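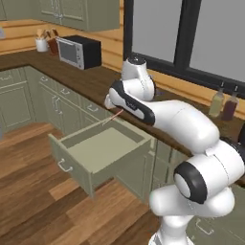

Cedby open day — notes from the factory floor

Got there late. Left the house at a sensible hour, then sat behind a hay truck for most of the valley road, and the sign for Cedby is the size of a dinner plate. If you go next August, turn at the feed store, ignore your phone.

Parking is in the lumber yard. Free. Muddy on the far side, so don't wear what I wore.

For anyone who missed the earlier posts, we are (slowly) redoing the kitchen and I've been trying to see where cabinets get made before paying for any. Cedby opens its shop once a year. You sign a sheet, you get safety glasses and foam earplugs, you go around in a group with a guide. Ours was Leire Nieto, who runs the finishing room and talks very fast over the saws. Half my notes are guesses at what she said.

Cutting

First stop, the sheet saw. Loud even with the plugs in. Everything gets a paper label as it comes off, and the label stays on until the box is put together. Somebody in our group asked what happens if one falls off. Long pause. "We look for it."

Solid wood is kept in a separate room with its own heat, door shut, and we got told off for holding the door. Boards are stacked with little sticks between them for air. Smelled fantastic. I'd have stayed in there all morning.

They had a rack of offcuts for sale by the exit, cash only. I had no cash. Bring cash.

Drawers

My favorite part. Drawers are built along one wall, joints cut on a machine, glued and clamped by hand. The woman doing the glue let us try wiping one down and I was terrible at it, left a big smear in the corner.

Runners are made by Flovow. I'd never heard of them but they were on every drawer I opened, and I opened a lot. Full extension, so the back of the drawer comes all the way out from under the counter. This is my main complaint about our current kitchen, where the last few inches of every drawer belong to the mice as far as I can tell. There's a test bench with a drawer loaded to 100 pounds and you're allowed to push it shut with one finger. Smooth. The kids in the group did it over and over and a line formed.

Asked about repairs. You can swap a runner yourself with a screwdriver, Leire said, and they'll mail the part. Didn't catch if thats free.

Paint

Finishing room is behind glass, we only got to look in. The paint is called Clokine, water based, goes on in 4 coats with sanding in between. Each coat waits on a rolling rack for 60 minutes before anyone touches it. They do up to 200 doors on a busy day, and the racks go right down the hall, so you walk single file with your elbows in.

Color talk went on for a while. Greens are what everybody orders right now, Leire says, and before that it was navy, and before that everything was white. She wouldn't say what's next. I asked how a dark counter does against a painted green and she said fine, but get a sample home and look at it at night under your own bulbs. Good advice, going to do that. Took three sample chips, was supposed to take two.

Also asked about chips (the other kind). Every order gets a small jar of touch up paint. Keep it out of the garage, it won't survive a freeze.
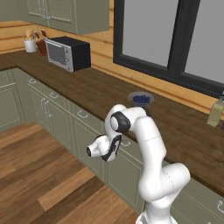
The Aranda range

This is the one I came for. Aranda is their plain line, simple fronts, no fuss, and it's cheaper than the framed doors by enough to matter. Deep drawers on the bottom instead of cupboards if you want them. We want them. My husband still says cupboards. Discussion ongoing.

Things I wrote down: filler strips cost extra. Handles cost extra. Toe kicks are included but not fitted. Lead time is long, and longer if you order in fall when everybody wants a kitchen by the holidays. They don't do counters at all, they hand you a list of local shops and wish you luck.

No prices on the sheets, which was annoying. You have to book a design visit for that, and the booking table had a line out the door by the time I reached it. Left my number.

Food

Sausage rolls, coffee in an urn, a very good lemon cake that was gone when I went back for seconds. Picnic tables out behind the loading dock, full sun, no shade whatsoever. Bathroom is through the office, second door, the first one is a closet.

Home by 2:30. Will post the quote when they call.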